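Totanus hand gripper kit - worth it for smooth heavy-ish things?
Print | E-mail

Michalis Gavalas
Looking at the Totanus kit from Segers, the hand-held one with the two black fingers. Price is 400 with the spare pads. Want to record pick and place on a bench, mostly glazed or shiny stuff, nothing flat. Anyone got one? Do the fingers slip? Need to order by Tuesday.

Haf Humphreys
Had ours since May. Decent. Pads pick up dust like mad, wipe them or the grip goes off. Instructions are rubbish, page 3 is just wrong about the finger screws.

Go for the narrow part of whatever your picking up, not the wide bit on top. We open the fingers right out first and come in low, one each side.
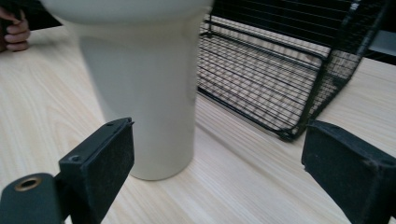 Then close slowly - if it tips, start agian a bit lower. Took me some 37 goes to get the feel of it. Wire things are harder, the fingers catch on them.

Mirjana Babić
Clidardale do a cheaper one I think? not tried it

Print | E-mail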